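Accueil > Compléments > Magnésium > Vos questions

Le magnésium en poudre Jodden : mes réponses à vos questions

Par Chinyere Nwankwo, 9 juil. 2024
669 partages — 26 commentaires

Depuis que j'ai mis le Jodden en ligne dans ma petite boutique, je reçois à peu près les mêmes messages chaque semaine. Je les ai donc regroupés ici, ça vous évitera d'attendre que j'aie fini mes colis pour avoir une réponse !

C'est quoi, au juste ?

Du bisglycinate de magnésium en poudre, goût citron ou nature. Une dose apporte 200 mg de magnésium élément. Je précise « élément » parce que c'est là que tout le monde s'emmêle (moi la première, à mes débuts) : sur certains pots on vous affiche le poids du sel complet, et le chiffre a l'air énorme. Retournez le pot et cherchez la ligne du tableau nutritionnel, c'est la seule qui compte.

Je le prends le matin ou le soir ?

Comme vous voulez. Moi c'est le soir, après le dîner, parce que le matin je cours partout et j'oublie. Mon ami Ernő Hegyi le prend au petit déjeuner avec son yaourt et s'en porte très bien. Prenez-le avec un repas si vous avez l'estomac délicat.

Est-ce que ça va me faire dormir ?

Je ne peux pas vous le promettre et je ne vais pas le faire. Le magnésium contribue à réduire la fatigue et au fonctionnement normal des muscles et du système nerveux, c'est ce qu'on a le droit d'écrire et je m'y tiens. Certaines clientes me disent qu'elles dorment mieux, d'autres n'ont rien remarqué du tout.

J'ai mal au ventre depuis que j'ai commencé, c'est normal ?

Ça arrive, surtout quand on démarre à pleine dose. Passez à une demi-dose pendant une semaine et remontez doucement. Le bisglycinate est en général mieux toléré que l'oxyde, mais on a tous un intestin différent... Si ça continue malgré la demi-dose, arrêtez et parlez-en à votre pharmacien.
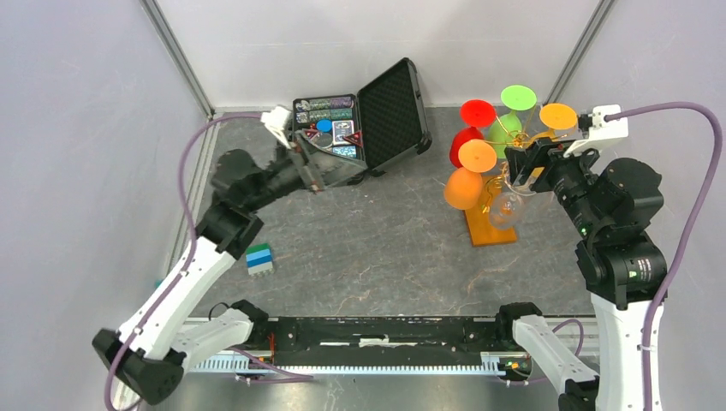
Dans quoi je le mélange ?

De l'eau fraîche, un grand verre, et vous remuez bien. Le nature a un petit goût métallique que je n'aime pas trop, alors je le mets dans une compote. Le citron passe très bien dans l'eau gazeuse, mais versez la poudre tout doucement, sinon ça déborde (j'ai refait mon plan de travail deux fois). Et puis servez-vous un joli verre ! Des verres colorés rangés sur un porte-verres, comme sur la photo, ça donne quand même plus envie que le gobelet en plastique de la salle de bains. Évitez seulement les boissons brûlantes, la poudre fait des petits grumeaux.

Je prends déjà un traitement, est-ce que je peux ?

Demandez d'abord à votre médecin ou à votre pharmacien, vraiment. Le magnésium peut gêner l'absorption de certains antibiotiques, des hormones thyroïdiennes et des médicaments contre l'ostéoporose, et il faut alors espacer les prises. En cas d'insuffisance rénale, on n'en prend pas sans avis médical. Même chose pour les femmes enceintes ou qui allaitent : un coup de fil avant la commande.

Quelle différence avec le Skumenau ?

Le Skumenau, c'est le même magnésium mais en gélules, avec de la vitamine B6 en plus. Pratique en voyage. Par contre il faut avaler trois gélules pour arriver à une dose, et elles sont plutôt grosses. Si vous prenez déjà un multivitamines avec de la B6, restez sur la poudre.

Et le pot Grundska que vous vendiez avant ?

Je l'ai arrêté en avril. La recette avait changé, avec un édulcorant dont je n'aimais pas l'arrière-goût, et vous avez été plusieurs à me l'écrire. Il me reste quelques pots de l'ancienne recette, référence 1417, demandez-moi par mail avant de commander.

Comment je le conserve ?

Au sec, couvercle bien vissé, pas au-dessus de la bouilloire. La poudre prend l'humidité très vite. Si elle s'est un peu tassée dans le fond, cassez-la avec une cuillère bien sèche. Si elle a fait un bloc, écrivez-moi avec le numéro de lot, il est imprimé sous le pot.

C'est végan ?

Oui pour la poudre, les deux goûts. Les gélules Skumenau aussi, leur enveloppe est végétale.

Vous livrez en combien de temps ?

Je prépare les colis moi-même et je les confie à Kramer, le transporteur du coin. Comptez deux à quatre jours en France, un peu plus pour la Belgique. Pour le lot 2626 du goût citron, il y a eu du retard à l'impression des étiquettes — les commandes concernées partent cette semaine, vous recevrez le suivi par mail.

26 commentaires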